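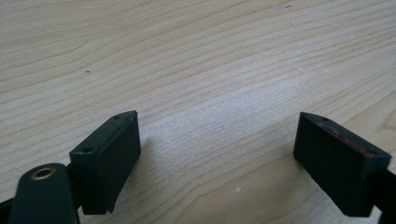

photo: Ffion Trevor

ok table thread. a few of you asked what happened with the dining table and I keep answering in replies so I'm putting it all in one place. typing fast, on lunch

background: bought it secondhand in July from a guy two streets over. 700 asking, I said 650, he said 680, I said fine. I am bad at this

it had a thick orange-y varnish on it. super shiny. every plate left a ring. every elbow stuck. underneath you could sort of tell there was a nice pale wood trying to get out

I wanted to paint it. Gwilym Lewis (neighbor, has all the sanders) looked at me like I'd suggested painting a dog. so we sanded

look at that grain though. the long wavy lines, and then the big arched loop down toward the right. did not know that loop was there!! you could not see it under the orange

people asking what wood. I don't know. seller said ash, Gwilym says oak, my mother says "light." pick one

order we did it in, for whoever is about to start one:
scraper first for the thick stuff
80 grit
120
180
vaccuum in between every single time
wipe down, leave it overnight

do NOT skip the vacuuming. I skipped it once between 80 and 120 and spent a whole evening chasing little curly scratches

always go with the grain. where it curves I just went straight along the length of the table and it came out ok. don't try to follow the loop with the sander, you'll make a dish in it

finish is Skimard hardwax, the matte one. 3 thin coats. and I mean thin. the first coat I put on like butter on toast and had to wipe most of it back off

there's a satin version too. I tried it on the underside and hated it, went right back to looking like a conference room

color: it runs creamy in some spots and more honey in others. I was going to even it out with a stain and then just didn't. glad. the honey bits are my favorite now

the pale bright patch in the middle is light, not damage, before anyone writes in. the grain goes faint there and comes back if you move your head. it had me worried the first morning too, I got down at eye level like a golfer

q: does it still mark
yes a little. red wine sat on it for a whole dinner and left a shadow. rubbed it with a damp cloth, dab of the wax, mostly gone. I know where it is. you wouldn't

q: hot pans?
no. trivets. I have yelled this in my own house 28 times

q: how do you clean it
warm water, tiny bit of dish soap, wring the cloth out till it's nearly dry. then a dry cloth. that's the whole routine. no sprays, no lemon anything

q: how long did it take
two weekends of actual work and then a lot of evenings walking past it and touching it. the drying is the slow part. Skimard tin says one day between coats, I gave it two since the garage was damp

q: cost??
table 680. paper and wax came to less than I thought, I lost the reciept so no number, sorry. sander was free, paid in lasagna

q: would a new one have been cheaper
probably. I looked at the Holloway in the showroom and it's a nice table. it was also veneer on top and I have children who do things with forks

chairs: still the old ones. they're the wrong brown. I look at them every day. I have a tab open with some Onora ones that I can't justify — tab stays open

mistakes, quickly, so you don't repeat them
— sanded the edges too hard and one corner is rounder than the other three
— put the second coat on with the garage door open. leaf
— used an old tshirt with a print on it to buff. don't

and do the underside as well, at least one coat. Gwilym says a top finished on just one side can start to cup. no clue how fast. didn't want to find out with my own table

someone asked for a before pic. I have one and it's mostly my thumb. you're not missing much, imagine a basketball with legs

we ate on it properly for the first time last night. soup. bold choice with a matte top and a six yr old. it wiped up

rule in this house now is the table gets cleared before bed. mail, homework, the hair ties, all of it goes. I like coming down to bare wood in the morning with coffee — mug goes on a coaster, yes, I'm that person now

next is the bench in the hallway. same orange, same guy, he threw it in when I picked up the table. smaller so it should be quick (it will not be quick)

lunch over. ask me stuff, I'll get to it tonight after the dishes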